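Give every part a place to live

I've been taking desktop computers to bits for longer than I'd like to admit, and I've come round to an opinion my friends find a bit dull: the best thing you can have on the bench is a holder. Forget the fancy screwdriver set. I mean a plain grey board with slots in it, where the memory goes in one place and the processor goes in another.

Ashok Tomar laughed at me when I first said this (he keeps his parts in a biscuit tin, bless him). His view is that a careful person doesn't need a slot for everything. Well, I was a careful person too, and I still put my elbow on a memory stick in September and had to buy another!

What I like is being able to see it all at a glance. A green strip standing up in its slots, a chip sitting with its silver lid facing you, and a tall bracket on each side of it so it can't wander off. You can go and make a cup of tea and come back knowing exactly where you were.

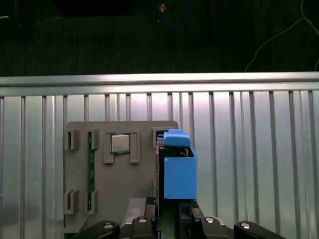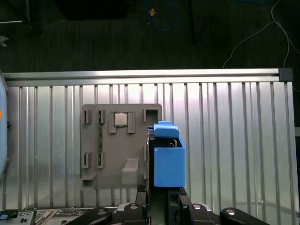
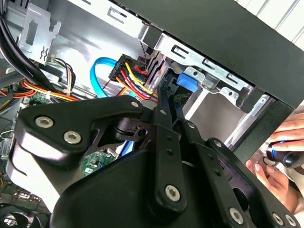 And then there's the case

My other grumble is with the inside of the tower itself. Why is it always so dark and cramped in there? You've got thick black cables coming down one side, thin little wires looping about on the other jobs, and metal edges waiting for your knuckles. I do have a soft spot for a blue plastic release tab on a drive cage, though. Somebody thought about the poor soul reaching in, and gave them a bright colour to aim for.

I'd happily pay a bit more for a case with more of that. Irina Onu says I'm asking for a toy, and that anyone who opens a computer should know what they're looking at. Maybe so, but I've got 106 other things to remember, and my eyes aren't what they were. Colour the tabs, give me a board with slots, and I'll leave the biscuit tin to Ashok.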